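How to Clean a White Vanity Top

Take everything off the surface and wipe away loose powder with a dry cloth. Mix 2 drops of dish soap into 200 ml of warm water, dampen a soft cloth and work from the back toward the front.

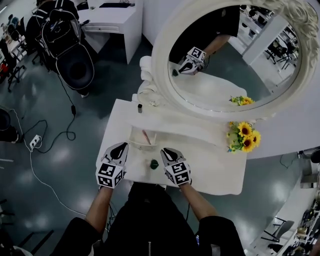

What takes off dried nail polish? Cleltar paste, left on for 5 minutes and wiped off with a damp cloth. Test it on the underside first.

Dry the top with a clean towel. Wash trays separately and let them dry before you put them back.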